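Teleoperating the desk-clearing task, second attempt
January 13, 2024

The first batch of demonstrations went in the bin in September. The trained policy hovered, dithered and closed its fingers on nothing, and the fault was mine. I had driven the arm with the keyboard, one axis at a time, and the recordings were full of pauses where I was looking for the right key. A policy trained on pauses learns to pause.

This time I used a 6-axis hand controller, borrowed from Lærke Hafþórsson at Westis. Position maps directly to the gripper, with a clutch button for when my wrist runs out of travel. The simulator is the same build as before, with the same wooden table and the same clutter. Control runs at 20 Hz, and every step is logged with the wrist camera view and the commanded pose.

The flat slab is the awkward one. It is wide compared with the gripper, so the approach angle matters a good deal more than it does for the small items, and it fills most of the wrist view once the fingers are at its edge.

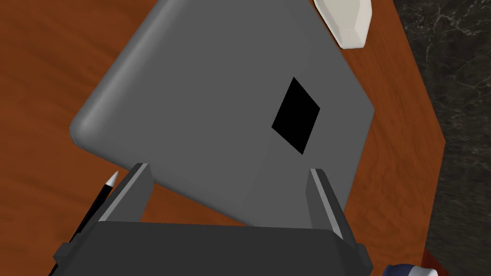 My rule for these episodes is to slow down over the last few centimetres and never to stop completely. I also drop idle steps afterwards – anything where the commanded pose changes by less than a small threshold and the fingers are not moving. The threshold took some tuning. Set too high, it removes the slow approach as well, and the replayed arm arrives at the object far too fast.

The pen gave a different sort of trouble. The obvious habit is to centre it between the fingers before closing. On a real gripper I would do that without thinking, but through a flat camera view I kept misjudging depth and lining up with a point well above the table. Kolbrún Arnardóttir suggested recording some episodes from deliberately poor starting positions and correcting on the way in, so that the data contains recoveries. I did this for a third of the pen episodes.

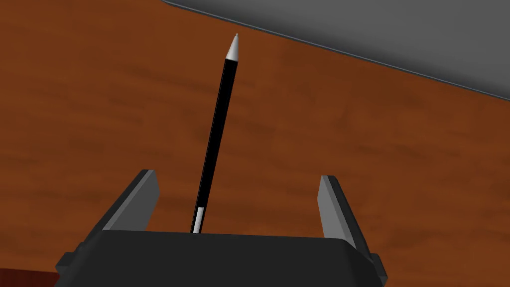
Pen between the open fingers, slightly nearer the left one.

The set now stands at 3152 episodes, after discarding those where I dropped something or let the clutch slip. I kept 2000 for the first training run and will add the rest if the loss curve looks sensible. Each run takes 7 hours on the machine here, so I am not keen to sweep many settings.

Two things remain on the list. The clutch produces a small jump in the commanded pose when it re-engages, and I need to filter that before training. I would also like the start poses drawn from a wider range, as mine still bunch up on one side of the table. I am right-handed and it shows in the plots.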